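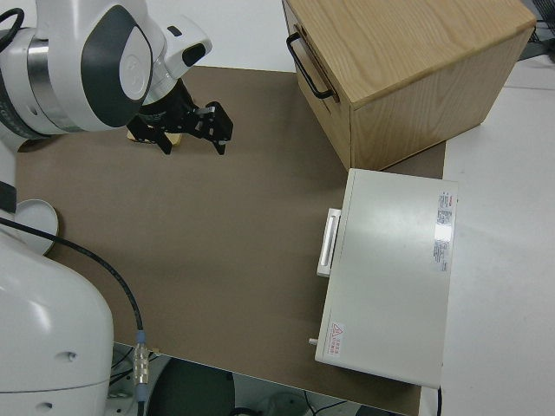
Drawer box, one side on the mat and the other on the white tabletop.

Clumura Counter Set: mat, drawer box, mug tree
Reviewed by Teodor Górecki
Posted 3/10/26

The Clumura Counter Set is sold as a way to turn a plain table into a usable kitchen counter. It has three parts: a large brown mat, a drawer box, and a mug tree. The parts can be bought separately. I bought all of them together, used them on a white table along the wall, and kept notes.

The short version is that the mat is good, the drawer box is good with one design fault, and the mug tree is average. Details follow in that order.

The mat

Size as listed is 33 by 60 inches, thickness 2 mm. My tape measure agrees with the first two numbers. I have no caliper, so I can't confirm the third.

The surface is matte and smooth. The color is a grayish brown that hides coffee well and flour badly. Under a ceiling light it shows a faint sheen in the middle and none at the sides. Anyone who wants a completely flat finish should look elsewhere, but I stopped noticing it after the first week.

It arrived rolled. The product page says to leave it out overnight before use. One night was enough for the long edges. The short edges took longer, and I put a cutting board on one and a bag of rice on the other until they stayed down. No creases remained. I would not fold it for storage.

Grip on a smooth tabletop is acceptable. Wiping hard with one hand moves the mat slightly when nothing is standing on it. With an appliance on one corner and the drawer box on another, it stays where it is. Crumbs do get under the edges, and the mat has to be lifted to get them out. A raised lip would prevent this but would make the next point worse.

The next point is overhang between surfaces. My table is larger than the mat, so some items end up half on and half off. With a thin mat this matters less than I expected. The drawer box stands with one side on the mat and one side on the table and does not rock. A light, narrow item might. Before buying, measure the area where the heavy things will stand and decide whether they go fully on, fully off, or across the edge.

Stain tests, each left for an hour and then wiped with a damp cloth:

Coffee: no mark.
Soy sauce: no mark.
Tomato paste: faint ring, gone after dish soap.
Turmeric in oil: yellow mark, still there after dish soap, lighter after baking soda paste, still visible if you know where to look.
Beet juice: no mark.

The turmeric result is normal for this kind of product. If you cook with it daily, keep a plate under the spoon.

The maker gives no heat rating on the packaging or on the page. I wrote to ask and received a reply saying that hot cookware should go on a trivet. I use a trivet. I did not test this further, and a missing heat rating is a fair reason to mark the mat down.

The drawer box

The box is close to a cube, in a light oak color with visible grain on the top and sides. A black bar handle runs horizontally near the top edge of the front. It looks better than I expected from the listing photos, which make it look orange.

The handle position is the design fault. Pulling from the top edge of a tall front tips the drawer slightly as it starts to move. With a light load you will not feel it. With the drawer full of cutlery, measuring cups, and the usual batteries and string, the front dips at the end of its travel and needs a small lift to close cleanly. A handle at mid height would fix this. So would a better runner.

The listing says the drawer was cycled 1,000 times. It does not say with what weight inside, and that makes the number hard to use. Mine has been opened several times a day since it arrived and runs the same as it did at the start. The handle screws needed a quarter turn after the first month. Nothing else has come loose.

The top of the box works as a shelf. I keep the kettle there on some days and nothing on others. It is flat enough for a kitchen scale to give the same reading in each corner. The edges are square and lightly softened, and my sleeve has not caught on them.

Placement takes some thought. The drawer needs clear space in front of it to open, and on a counter that space is also the space where you work. I first had the front facing the long side of the table, and every time I needed a spoon I had to move whatever I was preparing. I have since turned it so the drawer opens along the table toward the other end. The work area stays usable as long as flat items are not left in the drawer's path. Try both directions before you settle on one.

My previous box was a Grindach, sold without a mat. The Grindach had a smoother drawer and a worse finish, and its handle stuck out far enough to hit with a hip. I gave it to Mebrat Wolde when I moved, and it is still in use. If drawer action is all you care about, the Grindach is the better choice. For a box that people will see, I prefer the Clumura.

The mug tree

The mug tree has a flat rectangular base, a tall post, and short pegs. The wood is a light bamboo color, a close but not exact match for the drawer box. Side by side the difference is easy to see. With a basket of vegetables or some other item between them, it is not.

Assembly is one screw through the base into the post. The pegs were already fitted. One of them turned in its hole when I hung a mug on it, and a drop of wood glue fixed that.

Stability is the main question with any mug tree. A rectangular base is steadier in one direction than the other, and the direction matters here. With one heavy mug on one side and nothing opposite, the tree will stand, but a knock on the narrow side makes it sway. Loaded evenly it is fine. I hang mugs in pairs, one on each side of the post, and take them off in whatever order I like without trouble.

Peg length is my complaint. They are short, so mugs hang close in against the post. Two ordinary mugs on the upper pegs nearly meet in the middle. Wide handles are fine. Small round handles that take only one finger are a tight fit, and I had to tilt one of my older mugs to get it on. Check your handles first.

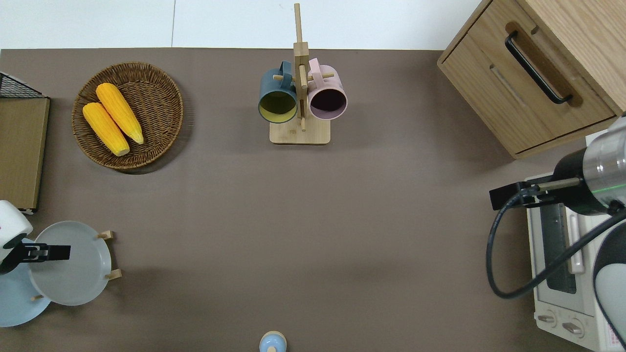 Chaltu Gudeta wrote in after my first notes on the tree went up and disagreed on the pegs. Her view is that short pegs are the correct choice for a narrow counter, that longer ones on her Coughlan stand caught the cabinet door every morning, and that mugs touching at the post do no harm unless the glaze is already chipped. She also pointed out that a mug hung by the handle dries faster than one turned over on a towel, and that I had left this out of the comparison.

The drying point is fair. I tested it with the same mug, rinsed and shaken once. Hung on a peg, the inside was dry well before the towel version, which still had a wet ring at the rim when I turned it over. Drips from the peg version land on the mat and wipe off. I have raised my score for the tree by half a point. I have not changed my mind about the pegs, but anyone with a door or a shelf nearby should give her argument more weight than mine.

Using the three together

Most of the value is in the mat. It sets the limits of the kitchen area, and things tend to be put back inside those limits. The drawer box takes the small items that would otherwise be spread over it. The mug tree uses height and takes up little of the surface.

What the set does not solve is produce. I use a round wicker basket bought elsewhere, shallow enough that two cobs of corn lie flat in it and nothing gets forgotten at the bottom. The mat does not mark from the basket, and loose bits from the weave brush off. Clumura sells no basket at present. A Fullamis one of similar shape would also do, and I see no reason to match brands.

Larger items are the other limit. A toaster oven and a dish rack take a good share of any table, and once both are in place the mat is less a work surface than a border around one.
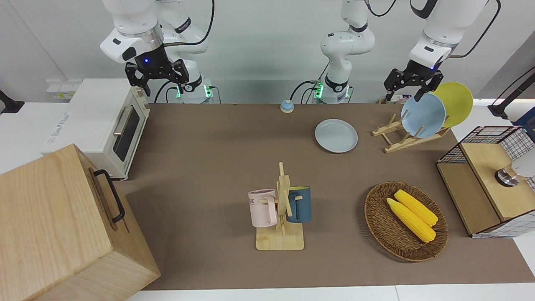
My advice is to put the oven at the back and let it stand across the mat edge if it has to, with the door free to open. Keep the rack at the opposite end so that water and crumbs stay apart. The space left between them is where the cutting board goes. On a table much shorter than mine I would skip the mug tree and keep mugs in a cupboard.

Cleaning the whole arrangement takes a few minutes. I wipe around everything daily and clear it fully when crumbs start to show along the edge. The mat can be rinsed in a bathtub. Dry it flat, face up. I hung it over a rail once and it kept a bend for two days.

Price and availability

The set costs less than the three parts bought one at a time. If you only want two of them, the saving disappears. Muchen Jiang bought the mat alone, after borrowing mine for a weekend, and has not missed the rest.

A second mat color is listed for June. The page does not show it yet.

Scores, out of ten

Mat: 8. Loses points for turmeric and for the missing heat rating.
Drawer box: 7.5. Good finish, steady, handle too high.
Mug tree: 6.5, up from 6. Short pegs, one loose on arrival.
Set as a whole: 7.5.

Correction: an earlier version of this page said the mug tree base was held by two screws. It is one. Thanks to Tiruwork Admasu for spotting it.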